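Search this site
Enter keywords

Weekly check of a two-arm cell
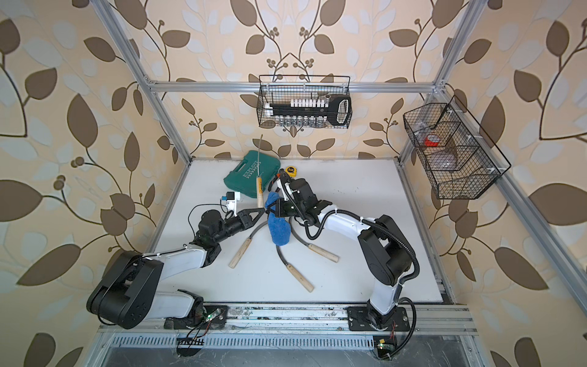 The Yagi cell is a small bench enclosure with two arms on one front rail, used for handling cloth, cord and other soft items. It needs a check once a week, or after 100 hours of running if that comes sooner. Allow an hour the first time. These steps were written for the Yagi at our Kumton workshop, but they will do for the Rolix bench cell too, apart from the bolt sizes.

You will need a set of hex keys, a small torque driver, a lint-free cloth, a soft brush and a few cable ties.

1. Park and power down

Finish or stop the current job. Open both grippers from the control page and take out whatever they are holding. Send both arms to the park position, then switch off at the wall. Keep a hand under each forearm as the power goes, as the joints go slack and the arm will drop.

2. Clear the table

Take everything off the white top, cords first. A cord left under a gripper will catch on the fingers when the arm is moved by hand. The baskets can stay where they are, but push on each one to see that it is firm.

3. Bases and rail

Brush the front rail around both base mounts. Scuffs on the rail don't matter. Check each base bolt with the driver and do up any that turn. If a bolt has moved more than a quarter turn, run the full calibration in step 6 and skip the short one.

4. Cables

Move each arm slowly through its full reach. On the right arm, watch the corrugated hose where it loops round the joints. It should slide freely and never pull tight. On the left arm, check the thin cable from the wrist camera. Leave enough slack for the wrist to turn both ways before you tie it.

Look at the small boards by the bases and press the connectors home. Do not tug the red wires.

5. Grippers

Wipe the fingers, tips included. Close them by hand on a strip of paper. If the paper slides out, the pads are worn. We change ours at 200 hours with the Stemetti set, part 765. Clean the camera lens with a dry cloth only.

6. Restart

Switch on and wait for the green light on both boards. If one stays dark, power down and reseat its connector. Run the short calibration, which has 23 points, then pick up a folded cloth with each arm in turn. Write the hours in the log.

Problems with this page go to Naveen Bhardwaj.

Last updated: 2018-07-06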